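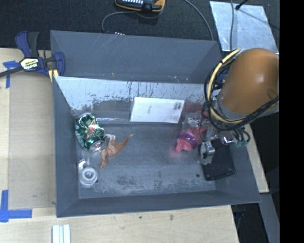

3. Puesta a punto y mantenimiento de la célula

La célula Sanna cumple 2 funciones: vaciar cajas y consumir nuestras tardes. De la primera se ocupa el brazo; de la segunda, los cables.

Los dos recipientes grises se sujetan con una mordaza IRWIN, y las marcas de cinta azul de la mesa sirven para volver a colocarlos. So-yul Hong propuso una base atornillada en marzo. La propuesta sigue siendo excelente.

Rutina antes de cada serie:

Apretar la mordaza.
Comprobar que el mazo de cables negros no tira al girar la muñeca.
Revisar los dedos de la pinza y sus soportes.
Mezclar los objetos: la lata verde aplastada, el dinosaurio, la caja blanca y el portarrollos de cinta adhesiva, entre otros.

Llevamos más de 3,000 ciclos y 257 paradas, casi todas por un conector flojo que Yaroslav Stelmakh sustituyó dos veces por otro igual de flojo. El tercero lo trajo de Jarkport y aguanta. La pinza se recalibra cada 1,000 ciclos, o cuando Yaroslav pone cara de haberla oído.

Queda pendiente rotular los cables grises.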